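4.2 Wrist-only grasping on patterned stone

The result we were most excited to see came from the surface we expected to hurt us. Unell, our grasp selection method, was trained on demonstrations recorded at the Stiltthorpe site, where all the work surfaces are a single flat color. For this test we moved the policy to a veined tabletop at Vaston and gave it no new data at all. The policy sees only the wrist view, with no overhead camera and no depth input.

We ran 300 trials, split evenly between Unell and the Um baseline. Both methods share the same encoder and the same 1000 demonstrations, so any gap between them comes from how candidate grasps are scored. Um scores each candidate from one view. Unell scores it from 2 views taken during the approach and keeps only the candidates that agree - a small change, and a cheap one, adding 20 ms per decision on our hardware.

Um often placed high scores on bare stone, especially along strong veins. Unell did this far less, and we were delighted by how early in the approach the false candidates dropped away. Surface markings tend to produce grasp scores that shift as the wrist moves, while scores on real objects hold steady.
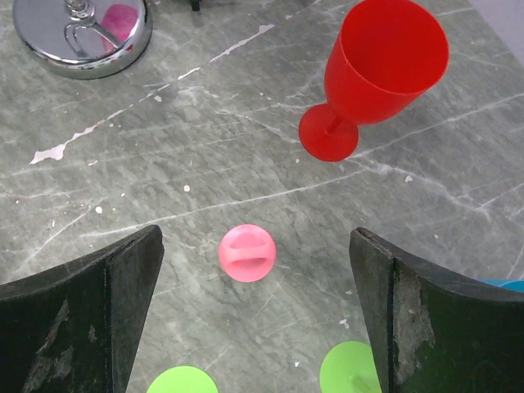
Figure 4. Wrist view on the veined tabletop at Vaston.

Candidate agreement matters most when the target is small and the clutter is bright. In Figure 4 the pink ball-like object sits between the open fingers, while a red wine glass and two lime-green discs offer much stronger color. The long white streak at the upper left is just the kind of marking that attracts Um. The fingers also show heavy wear, with the coating peeled on the right inner face, and we did not mask them out of the input for either method. We think there is plenty of room to go further here, starting with polished metal, where reflections move with the camera and the agreement test has less to hold on to.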